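An Afternoon in Flemden: Where the Practice Runs Come From

I had the afternoon free after a work trip, and a friend of a friend had been telling me for ages to go see the lab at Flemden. They do peg insertion, over and over, so that a learning system has something to learn from. That sounded either very dull or right up my alley, and I took the 2 o'clock tour to find out. (Right up my alley. I stayed until they started turning off lights.)

Getting there is easy enough if you take the bus from Kinville and don't trust the sign at the roundabout, which sent me to a garden center. The building is low and brown and you have to ring twice. Coffee is free, and it tastes free.

First stop: the simulator room

I was expecting a big machine behind glass. What I got was six desks, a lot of cables and a wall of screens, because most of the collecting goes on in simulation. The project is called Prurau, and its little world is a room with a big arm on a green pedestal, a wood surface to work on, some shelves, a desk with a monitor and a red cup. I got oddly fond of that cup. The operator wears a pair of hand controllers and drives the arm through the job, and every motion gets saved along with what the virtual cameras saw.

One of the views they had up was from high overhead, with the red tip of the tool right beside the blue-gray block and the arm's shadows lying all over the wood. I asked why anyone would bother with shadows and was told, very kindly, that a policy trained on clean, flat pictures gets confused as soon as a lamp moves. Fair enough! 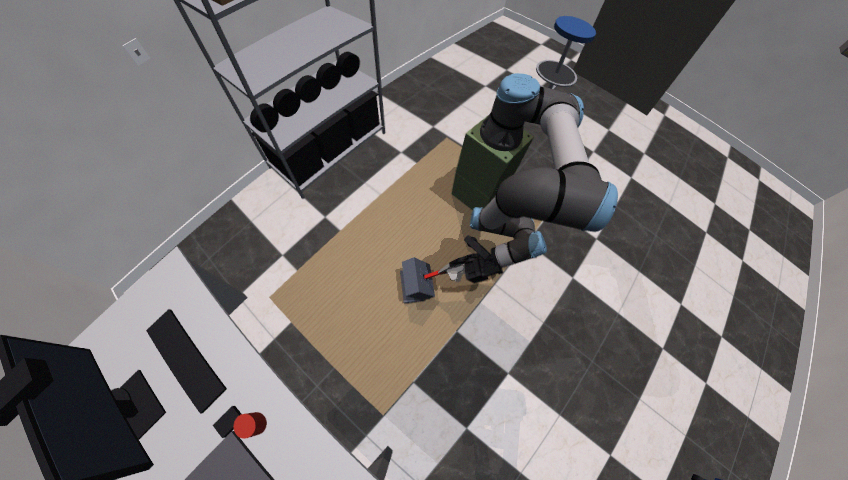 Trying it myself

They let visitors have a turn, and I would have paid for it. You stand on a taped square, squeeze a trigger to take control, and the arm follows your hand. It feels a bit like stirring soup with a broom handle. The moving part I picked up quickly. Getting the angle right was another story - I kept coming in too steep and had to back off and go again.

My first demonstration took 90 seconds, and I was so proud until the woman after me did hers in 20. Both got saved. They want slow ones and clumsy ones too, as long as the peg ends up in the hole, and they put a tag on the ones where the operator had to recover from a bad approach. My runs got that tag a lot. By the time we walked in, the counter by the door was at 341 for the day, and I like to think I nudged it along nicely.

If you go, wear flat shoes, and take the controller in the hand you write with. I tried the left one to be clever and drove straight into the table.

The hard bit is the last bit

After the hands-on part we sat down and went through saved runs at a crawl, a step at a time, and this was my favorite half hour of the whole visit. The hole is small and square, in the middle of a tilted face, so you can't just come straight down on it. You have to hold the peg at a slant and sort of feel your way in, except that there's nothing to feel, only the picture.

We stopped for ages on a moment with the tip touching the right edge of the light border, close to the opening and not in it yet. Our guide said moments like that are worth more to them than the long swing over from the side, and that they cut a lot of the swing out before training. Somebody asked if you could just script the ending. You can, she said, for one block in one spot, and then you move the block.
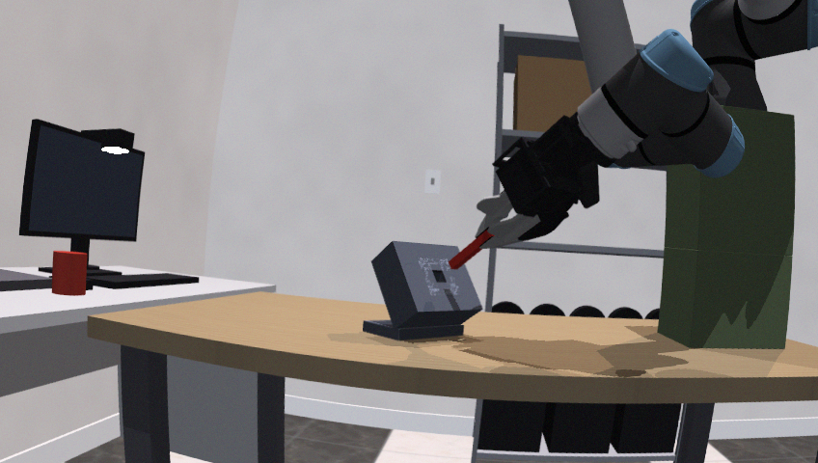

Questions, snacks and the way home

The Q&A ran long. Someone wanted to know how many examples are enough, and the answer was a shrug and a chart. The chart was for a policy named Lã, trained on the runs from this same setup, and the line was still creeping upward at the right-hand side, so they're going to keep collecting through June at least.

I also asked if operators get bored. Apparently they swap every half hour and there is a running argument over the music.

Tours are free but small, so write ahead. The snack table had those orange crackers with the peanut butter inside, and I took a pack for the bus back to Kinville.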